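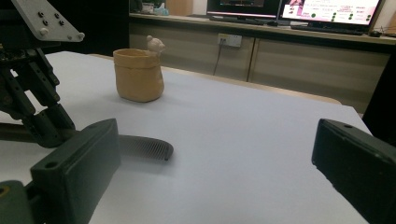

View from the hand-held gripper, comb task. Comb by the left finger, tan pouch further back.

Home | Notebook | Rigs | Tasks | Parts | Search

Wednesday, January 16, 2019
Prarthorpe, bench 2
Comb into pouch, hand-held demonstrations

Carried on with the comb set. Target for Truvstead is 276 good demonstrations of this one task before they retrain, and we were well short of that at the end of December. The morning went on calibration so no recording until after eleven.

Finger opening first. The reading had drifted again overnight. Closed the fingers fully on nothing, zeroed, opened to the stop, read off, repeated seven times. Spread was fine on the last five. The first two were high, same as last week, so I think the linkage wants working a few times before the zero is taken. Have added that to the start-up sheet.

Task as it stands: comb flat on the white surface, pouch standing further back, gripper starts above the table and open. Come down, close on the comb, lift, carry over the rim, let go, back off. Comb goes somewhere different for each one. Pouch stays put for a block of demonstrations and then gets moved.

The comb is awkward. It is thin and it lies flat, so the finger tips have to be right down on the surface before they close, and it is easy to press too hard and skid. When I do it by hand I feel the table and ease off without thinking. The arm at Truvstead won't have that, it only gets the path and the opening. So I am trying to come down slowly for the last bit and hold still for a moment before closing. The pause should show up clearly in the path.

Which end to take it by - the old notes say "by the spine", which doesn't suit this comb, as the teeth are set round in a fan shape and the tip is rounded. Have been approaching so that one finger comes down over the end and the other stays clear, then shifting across. Not sure this is best. From the camera the near finger hides part of the comb at just the point where you would want to see it. If the policy is working from this view alone it will lose one end of the comb before it closes. Tried tilting the wrist outward a little on the way down. Better view, but the fingers then meet the table unevenly. Left it as a question for the Truvstead side.

Pouch: the cuff at the top is soft and the rim isn't even, so the height I have to clear varies depending on which side I come in from. The little white animal sits on the back right of the rim. Came in from the front left where I could. If it gets knocked the demonstration is marked bad and the figure goes back in the same place before the next one.

Afternoon block. Kept my speed down after the first few, which were too quick over the carry. Tracking dropped out twice, both times when I turned the gripper back towards myself to rest my arm. Keep it pointing over the table between demonstrations, even when nothing is being recorded.

Sync check at the end with the Salgado script. Opening signal was late against the video by nearly 100 ms on the early files, and in line after I restarted the logger. Early files moved to the "resync" folder, do not send them yet. Log buffer was still set to 1000 samples from the drawer task, so have put it back to the default.

To do:
- resync the early files and look at the closing moment in each one
- ask Truvstead about wrist tilt, send one of each kind
- move pouch nearer the front of the table for the next block
- run a few with the comb turned so the teeth face the pouch
- Nullevwood want the finger drawings, with the hole positions. Current ones are on the shared drive but the bevel is wrong on them

Gripper on charge, fingers wiped down. Start-up sheet is in the front of the folder, new version, bin the old one.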